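Share 6 | Comments 2

Sumthorpe Share Shed: Your Questions, Answered With Varying Degrees of Patience

What is the Share Shed?
A lending library for things you need twice a decade. Party crockery, trestles, a fondue set, a carpet cleaner with opinions. You join, you borrow, you bring it back. Most members manage two of the three on the first go.

What does it cost to join?
Nothing if you live in Sumthorpe or Preldale. Everyone else pays a small yearly fee, which we have been meaning to raise and haven't. Students are free wherever they live, on the grounds that they own one fork.

How many things do you have?
The catalogue lists 521 items. A jigsaw counts as one item, including the 2000-piece harbour that may now be a 1999-piece harbour. Please don't write in about it. Liya Admasu knows.

Can I borrow plates for a party?
Yes, and you should, before you buy a stack of paper ones that fold under potato salad. Crockery goes out for six nights. We lend by colour, so ask for the pink or the cream and you'll get something that more or less agrees with itself.

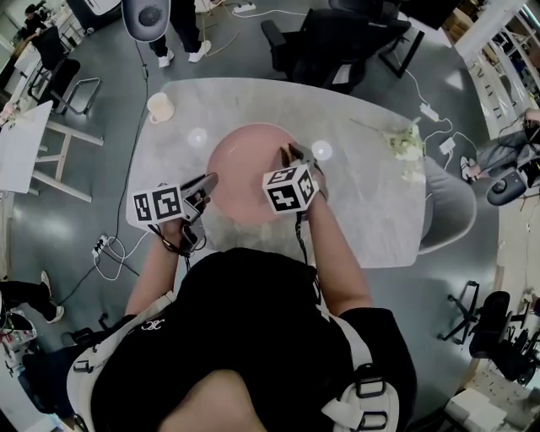
Large round plate in pink, small cup in cream.

Do I have to wash everything before I return it?
You do. "Rinsed" is a word people use when they mean "shown to a tap". Dishwashers are fine for plates and cups, but keep the fondue forks out, as the handles come off and we are running low on glue and goodwill.

I broke something. Am I in trouble?
Tell us and you'll be forgiven by the time you've finished the sentence. One plate or cup a year is on the house. After that we ask for the replacement cost, and possibly an explanation of your parties.

Can I donate my old stuff?
Maybe. Email a list first. We are not taking bread makers, and we won't be taking them in February either. We have enough bread makers to feed Coetzee Street through a siege.

Where do I pick things up?
Round the back of the Cirnent building, through the grey roller door. Parking is free after 5 pm. Bongani Nkosi runs the desk and will ask for your member number, even if he has been to your house.

Can I renew a loan?
Once, by email, provided the next person isn't already waiting. Renewing by simply not coming back is a popular method and we don't recognise it.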